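About Indside

Indside is a small company that lends and sells simple tableware for shared tables, and brings fresh fruit to go with it. We work mostly for offices, exhibition halls and training rooms, where people eat standing up, or eat too late, or do not eat. Our customers call us when they want a fruit break that looks cared for but does not need a kitchen.

We started with 2 tables and a borrowed car. Today we serve 40 regular places, and in the last season we laid 1,071 tables. This is more than we planned, and we are still learning how to keep the same quality when October comes and every hall has an event in the same week.

What we put on a table

Our basic set has the name Avar. It has a round plate in pale lavender with a low rim, and a mug in a soft color between blue and green. We tried stronger colors at first. They looked nice in the box, but next to fruit they were too much, so we changed to pale ones.
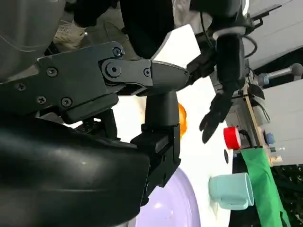 The plates are plastic and light to carry, and this matters when the elevator is far from the hall. A customer can order the plates without the mugs, or ask us for a mixed box with 113 pieces, which is the largest box that one person can move safely on our cart. If something breaks or goes missing, please write it on the return paper. We do not charge for the first two pieces.

Where we work

Most of our tables stand in places that were made for something else. There can be a display wall on one side, shelves full of equipment on the other, and cables on the floor. We do not ask a customer to clear the room for us. We ask for one flat table, a place for the waste bag, and good light. Before the first delivery somebody from our team comes to see the place and measures the way from the door.

In halls with more than one level we like to know early where the stairs and the railings are. A full cart of mugs is heavy, and it is better to choose the way in advance than to turn around with it.
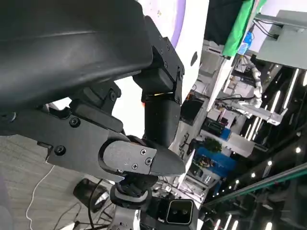
Why so many oranges

Our fruit service is called Châu. It is built around the orange for practical reasons. An orange travels well, it has its own wrapping, and it can wait on a table for a whole afternoon. The difficulty is the peel. Many people in a meeting will not start an orange, as they do not want the juice on their hands.

For this we offer oranges that are already started. We take the peel away in narrow strips from the top to the bottom and leave the other strips in place. The guest can finish it with the fingers, without a knife. We learned that it is best to hold the fruit still with the whole hand and to work slowly – a fast cut goes too deep and the juice comes out.

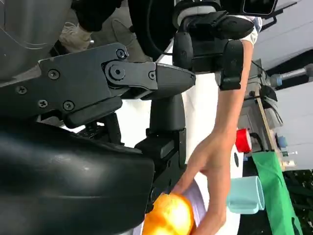
A hand around an orange at the table

The started oranges must be eaten on the same day. We prepare them as late as we can, and we place them beside the plate, so that the plate stays free for the peel and the segments. 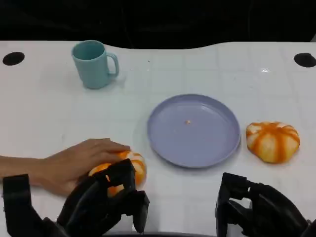

Customers who prefer whole fruit can tell us so in the order. The price is the same.

Cleaning up

After each event we come back for everything, including the peel. The plates and mugs are washed at our workshop in the Jetus building, dried on open racks and checked by hand before they are packed again. A plate with deep scratches is taken out of the Avar set and used in our own lunch room.

Work with us

If you plan an event, please write to us with the number of guests, the size of your table and the time when the hall opens. We answer all messages, also the small ones.

Page last updated 26 Sep 2026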